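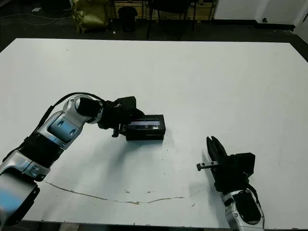 A stop button is not a safety plan

The report on the Trarnthorpe fault runs to 30 pages and spends 2 of them on the fault. I read both twice. An arm was holding a part over the table when the gripper got an open command from a job that had already been canceled. The part fell. Someone had reached in under it, and came away with a bruised hand.

Justemska, which built the cell, calls this "a rare timing event." Its log shows error 3251 came up 9 times in June. I would like to know what they call a common one.

The fix on offer is a bigger stop button and a training session. Kumudini Wickramasinghe, who ran the shift, asked for something duller: a gripper that stays shut until the arm reports that it is at rest on a surface. She was told it would slow the work down. I'm sure it would – by a second or so a pick.

I have heard the same talk about the Rathnayake line, and I expect to hear it about the next one. A person has to see the trouble before pressing anything, and this one was looking at the other arm.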